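Thursday, late

Back from Gremholm on the slow train, with the notes typed up before I forget what the numbers mean. The question from the Retamal people was the usual one: can a machine take over bin picking at the second bench, and if so, when. They want it in a single paragraph. I have four pages and no paragraph.

Picking one bar out of a bin is settled as far as I'm concerned. If it lies clear of the walls, the gripper gets down both sides of it and there is nothing to discuss. Two bars side by side are a different job. There is no gap for the finger, so something has to be nudged first, and the nudge moves the neighbours too. Huia Ellery wants the nudge treated as a move in its own right, with its own success figure. I agreed, then spent the afternoon arguing with her over what counts as success.

Her log for the month holds 1173 attempts. Of these, 294 were from packed clusters, which is too few to say much. I asked for 500 before anyone writes a report. She said that was a fortnight's work, provided the Zikex controller stays up.

A person at that bench clears a bin without looking at it, and talks all the while. I timed one at 60 bars and stopped there, as my tea was going cold. The hand feels the gap and the fingers do the rest. We have nothing like that in the wrist – only force readings, and those are noisy near the walls.

At home the dishwasher still has to be emptied by me. Cutlery is the same problem with worse shapes. Redard sent another leaflet for their kitchen unit, which folds tea towels if they are laid out flat first. I can fold a tea towel that has been laid out flat.

Must ring Huia about the wall readings before she resets the log.
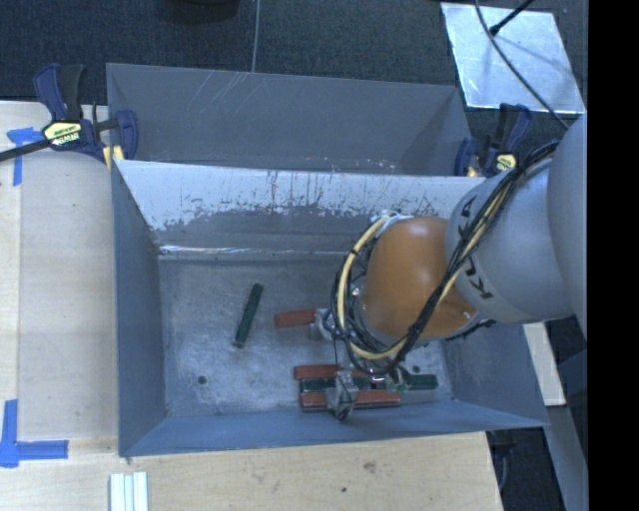

Can a machine empty a bin of mixed parts without help yet?

Single parts lying clear are fine, but tightly packed ones still need a person nearby for the last few.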